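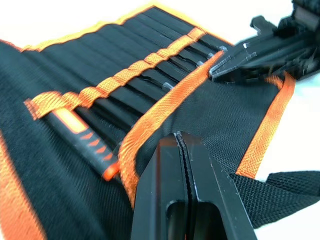
Noltlow Makers Club, Robotics Group: Help Board

Is the Conitz two-arm kit worth it for small tool handling?

Posted by Inna Yurchenko, 30th June

Hi all! I've been going back and forth on the Conitz kit (the tabletop one with two arms and a wrist camera on each) and I need somebody to talk me into it or out of it. My little repair business spends a silly amount of time on tool rolls. We lend out fabric ones with precision drivers, tweezers and a knife, and when they come back I want the arms to open the roll, check the slots and fold it up again. The sales page says "soft goods ready" and then says nothing else about soft goods. Has anyone tried it on fabric that flops? And do I need the Rellcombe finger set on top, or will the stock fingers do?

Evaristo Villa

I've had mine since October and I'd buy it again, but let me save you some grief! Fabric is a two-hand job. Park one gripper on the top edge of the roll and leave it there while the other one goes after the flap, otherwise the whole thing just slides along with you. White tabletops are great for this, by the way, black cloth with a bright border shows up beautifully on the wrist cameras.

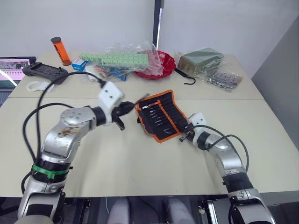
Where I lost most of my time was the cables. Give them a nice big loop so the arms can cross the table without tugging, and run both arms through their full reach at slow speed before you put a roll down. I skipped that and spent an evening redoing every saved position (my own fault, it's in the manual).

As for the fingers, the stock ones are fine for picking up a driver by the handle. For pinching a thin edge of cloth I do like a textured pad. The Rellcombe set was 49 when I got it, and I'd start without it and see how you get on.

Lucrezia Rizzi

No idea about Rellcombe but check the shipping, they charged me 100 on the arms. Nice kit otherwise.

Amedeo Fontana

I'll be the grump. I rented the Conitz through Cattaneo for 400 a month before deciding, and I sent it back. Opening a roll was no trouble at all. Getting slim tools back under a stitched elastic was miserable, because the loops close up as soon as the tool comes out and you need one arm holding the strap open. I got it working on the wide handles and gave up on the tweezers. If all you want is a check of what's in the slots, you'll probably be happy. Things I'd look at during a rental month:
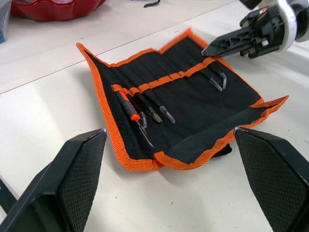 - Tweezers with the plastic caps on. Teach them as separate shapes, a straight cap and a bent one don't look alike to the software.
- The flap. Try it flat, then try it crumpled, and compare.
- Anything with a blade. I had the arms leave the knife alone and put it away myself.
- Support hours. Cattaneo picked up the phone every time, and Conitz took days to answer an email.

Inna, if you do rent, ask them to take the first month off the purchase price. They did offer me that.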